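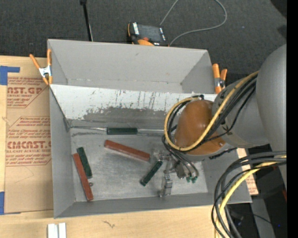

What is the best way to keep building blocks on a work table without chasing them across the floor?

A shallow bin with sloped inner walls. A block that is pushed against the side slides back down to the flat floor of the bin, and the low edge lets the hand reach in from the front.

Tonosham Sorting Bin, gray

Item 710

The Tonosham bin is an open-topped tray for blocks and other small solid parts. The floor is flat. The walls lean outward, and the back section is higher than the rest, with a ramp at its foot. It has no lid.

Many customers use the bin with the Sarora rectangular blocks, which we sell in reddish-brown and dark green. The two colors are easy to tell apart on the gray floor, also in a room with weak light. Please note that the blocks are not included with the bin.

Where to put it

The bin should stand on a level table. On a wooden table top we advise to lay a flattened piece of cardboard under it. This protects the table from scratches and the bin moves less when somebody works in it.

Care

The ramp receives the most contact, so it will show dark streaks and scuffs after a time of use. They do not change how the blocks slide. Wipe with a soft cloth and mild soap, then let the bin dry before you put the blocks back. Do not use steel wool or strong solvent. Small marks on the floor can be rubbed with a damp sponge.

Ordering

Bin only: 19 dollars
Bin with one bag of Sarora blocks, mixed colors: 142 dollars for a classroom pack of 10 sets

Orders are packed in our Edetti warehouse. Bins for the Admasu store can be collected there without shipping cost, please choose this at checkout. Unused bins may be returned within 10 days from delivery.

The darker gray version is sold out and will come again in July. The price of the present version stays the same until then.

Page updated 10 March 2024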